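12/30/22

Soil carbon notebook, end-of-year tidy-up before I forget where everything is.

Finished the Drakholm book last night, finally, and I've got more scribbles in the margins than I meant to. The chapter on rotational grazing is the good one. He fences his paddocks small and shifts the mob nearly every day, then lets the grass sit until it's properly back, and I reckon our Padis block could take the same treatment if we got the water points sorted first. The compost chapter wandered a bit (a whole page on his grandfather's cart!) but I copied the spreading rates out anyway. They're on the inside cover.

Weighed out the last of the Bilyk creek cores this morning. There were 66 in the tray and I'd labelled two of them the same, of course, so both go in the doubtful pile until I can check them against the paddock map. Oven's still on for the fine sieved lot. Nothing in the top 30 cm looks odd to me, though the colour changes a lot sooner near the old fence line than it does up on the rise — worth another dig in June when the ground's softer. 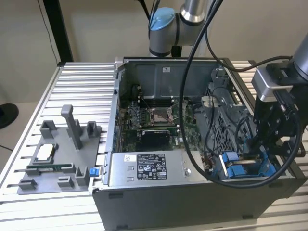
Tower on its side, cover off, CPU socket open.

Rainfall next. The old station ledger starts in 1901 and I'm typing it up a few pages at a time with a cuppa. Whoever kept it had lovely handwriting and a terrible habit of skipping harvest. I've left those gaps blank and I'd ask everyone else to do the same, please, no filling in with averages. The best year so far is a bit over 700 mm, which I read three times before I believed it.

Still to do: ring Plutent about the cover crop seed (they've quoted us for vetch and we wanted clover), wash the augers, find the good sieve. Somebody's borrowed the good sieve.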